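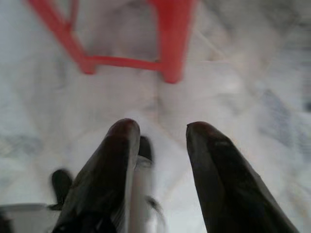
Cahier d'atelier, banc « chores » – rédigé par le responsable des essais, Tirberg – juillet

14 h 10. Reprise après la pause. L'objectif de la semaine tenait en une ligne sur le tableau : ranger un salon. Un salon normal, avec ses clés qui traînent et ses télécommandes. J'ai ajouté « sans aide » au feutre, puis quelqu'un a mis un point d'interrogation derrière. Je l'ai laissé.

Rappel pour ceux qui reprendront ce cahier : on ne cherche pas ici à battre un record de cadence. La question posée par Fusa est plus terre à terre. Est-ce qu'une machine à deux bras peut prendre à sa charge les petites corvées d'un logement, celles qu'un enfant de dix ans fait en soupirant ? Ma réponse du moment est « certaines, et en soupirant davantage ».

Côté positif, l'approche du tabouret est devenue correcte. Au printemps, on arrivait dessus comme un chariot de supermarché. Maintenant le bras ralentit assez tôt. Reste le flou des caméras de poignet pendant les déplacements rapides, qui est pénible : pieds rouges à peu près lisibles, sol clair à peu près n'importe quoi. Le marbrage gris donne de fausses bordures au segmenteur, qui a vu un torchon par terre à plusieurs reprises. Pas de torchon. J'ai vérifié à quatre pattes, par acquit de conscience.

À faire : baisser la vitesse dans les derniers centimètres et monter celle de l'obturateur. On a de la lumière à revendre dans cette pièce, autant s'en servir.

14 h 50. Les clés. Je croyais que ce serait l'échauffement, c'est le plat principal. Un trousseau posé à plat, c'est un objet différent à chaque essai : l'anneau bascule, une clé passe sous l'autre, et la pince se referme avec beaucoup d'assurance sur le vide. Le reflet du métal n'aide pas. Sur les 111 essais de la série, le modèle Narner a choisi l'anneau comme point de prise dans la plupart des cas, ce qui est le bon choix, et il s'est ensuite trompé de hauteur, ce qui gâche tout.

Il y a un côté vexant à regarder cela. On a dans le bâtiment de quoi usiner au centième, et on retient son souffle devant un porte-clés.

Deux remarques pratiques :

– appuyer légèrement sur le plateau avant de fermer marche mieux que viser juste au-dessus. Le plastique encaisse et on récupère l'erreur de hauteur. Les doigts, eux, s'usent. Commander des embouts.

– si la prise rate, ne pas relancer tout de suite. La version actuelle recommence exactement le même geste au même endroit, avec une constance que j'aimerais retrouver chez mes fournisseurs. Il faut qu'elle reprenne une vue d'en haut d'abord.

15 h 30. Discussion au bord du banc sur la définition de « rangé ». Elle a duré plus longtemps que la série. Pour les clés, on s'est mis d'accord : elles vont sur le meuble télé, à côté des télécommandes. Pour les télécommandes elles-mêmes, pas d'accord du tout. Une moitié de l'équipe les veut alignées, l'autre considère qu'une télécommande sur un meuble télé est rangée par définition. J'appartiens à la seconde école, ma famille pourra en témoigner. Pour le logiciel ce n'est pas un détail : sans règle écrite, il déplace de deux centimètres des choses qui allaient très bien, puis il les redéplace.
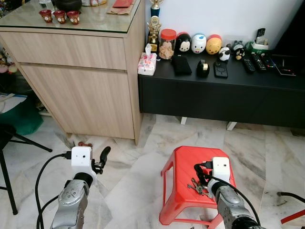
Vue haute, pince droite au-dessus du trousseau. Meuble télé au fond.

La vue haute rassure tout le monde parce qu'on y comprend la pièce. Elle rappelle aussi ce qu'on n'a pas encore osé inscrire au programme. Le bocal à couvercle rouge, par exemple : dévisser, non, pas cette année. Les petites tasses sur le plateau en verre : saisir, peut-être ; reposer sans bruit, j'attends de voir. Le paquet de mouchoirs, paradoxalement, me paraît faisable, à condition d'accepter qu'il change de forme en route. Quant au trophée, je préfère que l'on s'entraîne d'abord sur autre chose. Les peluches sont de bonnes candidates pour débuter, elles pardonnent tout.

Question des tiroirs : pas de poignée visible sur le meuble clair. Un humain passe les doigts dans l'interstice sans y penser. Nos doigts à nous sont trop épais pour ça. J'ai écrit à Ó Briain pour savoir s'ils ont une version effilée de leurs embouts, en précisant que « bientôt » ne constituait pas un délai.

16 h 40. Un mot sur les chiffres, puisqu'on me les demandera. Fusa parle de 2 000 démonstrations pour couvrir la corvée « surfaces ». On en a tourné quelque 15 exploitables aujourd'hui. Je laisse à chacun la division. Le temps ne part d'ailleurs pas dans le geste, il part dans la remise en place : on dérange le salon avec application, on le fait ranger, on le redérange. J'ai dérangé plus de choses cet après-midi que pendant toute mon adolescence.

À la question de la visite de ce matin (« alors, ça fait le ménage ? »), j'ai répondu que ça savait s'approcher du ménage. La personne a noté la phrase, j'espère qu'elle ne finira pas dans une plaquette.

Mon avis provisoire, à relire dans six mois : les objets rigides, posés seuls, sur une surface dégagée, on y est presque. Dès qu'il y a du petit, du plat ou du brillant, la main humaine garde une avance confortable. Et pour décider ce qui mérite d'être rangé, on n'a rien du tout, mais là je ne suis pas sûr que les humains soient très avancés non plus.

Pour la prochaine séance :

– vitesse réduite en fin d'approche, sur les deux bras
– nouvelle prise de vue obligatoire après un échec
– règle écrite pour les télécommandes (je m'y colle, contestations par écrit)
– essai des peluches, 4 positions de départ
– refixer les câbles des modules caméra, bras gauche et bras droit, avec un peu plus de mou au poignet

17 h 15. Arrêt du banc. Clés remises sur le tabouret à la main, du premier coup.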